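Home Boards Arms & Grippers Cameras Tags Log in

Smooth pads or textured pads for clear plastic cups?
Posted on a Sunday by I-seul Lim

I have two small arms facing each other over a white table, and one job for them: pick up clear plastic cups and put them in a dish rack. The kitchen equivalent takes a bored child ten seconds. My arms need a budget.

I'm comparing the plain Grelau fingers with a textured pad from Punudier. The plain ones are fine on bowls. Cups are another matter, above all the ones lying on their sides, where I go for the rim and hope.

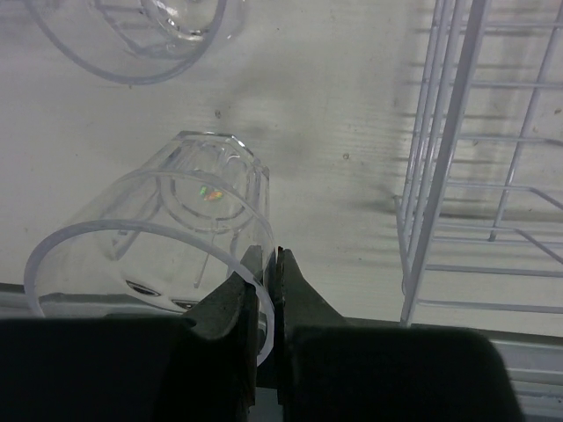
Rim pinch on a tipped cup, wrist camera.

Over 56 tries with each set, the plain fingers dropped the cup 10 times and the textured ones 7. I would love to call that a result. The Punudier pads also cost a good deal more, and I'd like to know whether I'm paying for grip or for the pleasant feeling of having bought something.

The second headache is passing a cup across. If both arms come in level, one wrist gets in the way of the other's camera just when I want to see the rim.

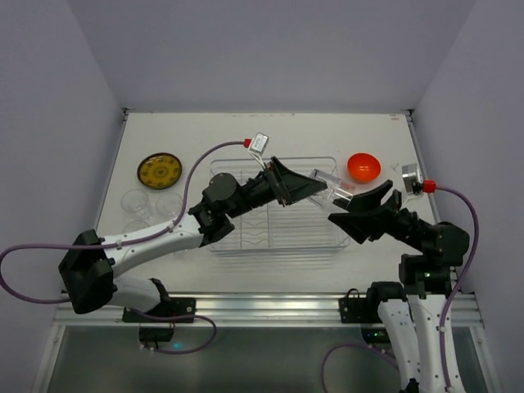 So at the moment I tilt the receiving wrist and slow everything down until it looks like two people being very polite at a door. Is there a better way, or do I buy a third camera? Same controller on both sides, an Allholm, if that matters.

Posted by Ye-ji Oh

Three drops between the two sets is nothing. Run it again on a different day and the plain ones might win. Before spending more, write down where each cup slipped. With mine, nearly all the drops were on the rim and hardly any on the walls, whatever pad I had on. The facets on that sort of cup give you flat sides to press on, so use them and leave the rim for when you've no choice.

As for the wrist cameras, let the one that isn't holding anything do the looking. It gets a decent view from above of the other finger and the cup together, and you've already paid for it.
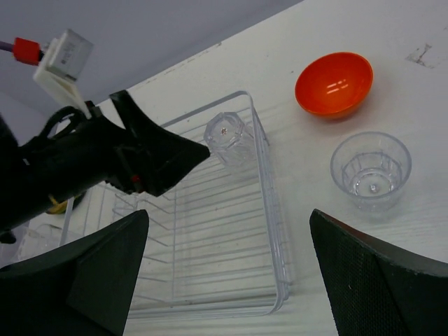

Bae, further down the same thread, reckons the idle arm trick is fine until the idle arm has something to do, and that a fixed camera above the table would have settled the matter by lunch.

Fair enough, but a fixed camera has to find a see-through cup on a white table, and I wish it luck. What helped me far more was closing the fingers slowly and stopping on the motor load. I began at 660 on my controller's scale and came down until the walls stopped bowing. Your number will be different. Squeeze across the body, base up if you can get it that way. 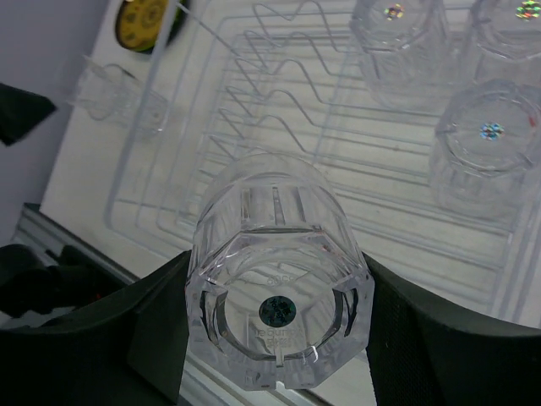 Page 2 of 2

Posted by Bae

Just buy the pads. Life is short.

Also check your finger screws. Mine were loose for a month and I blamed the software.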